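Fodstead packers to get robot arm in March

27 Sep 2020

Burix will put a robot arm on the small-parts line at its Fodstead plant next March. 80 people work there. No layoffs planned, the company says - but 30 packers move to checking and machine setup, with 40 hours of training each.

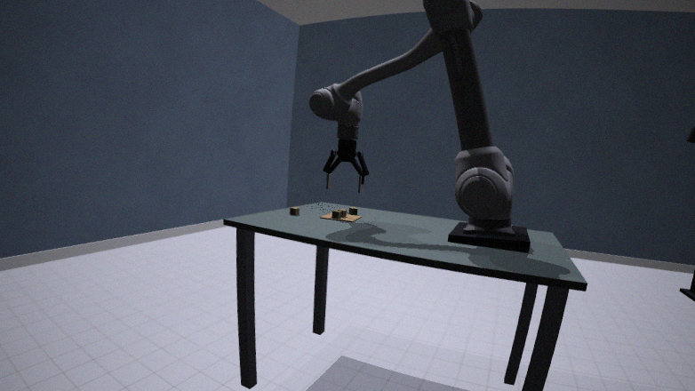
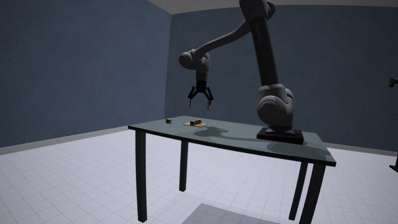 Simulated views of the arm over a table with small blocks and a thin board.

"My wrists wont miss it," said packer Nusrat Bugti. Shift lead Mirjam Verhoeven wants pay grades settled first. Talks still on - next meeting in Verkedton.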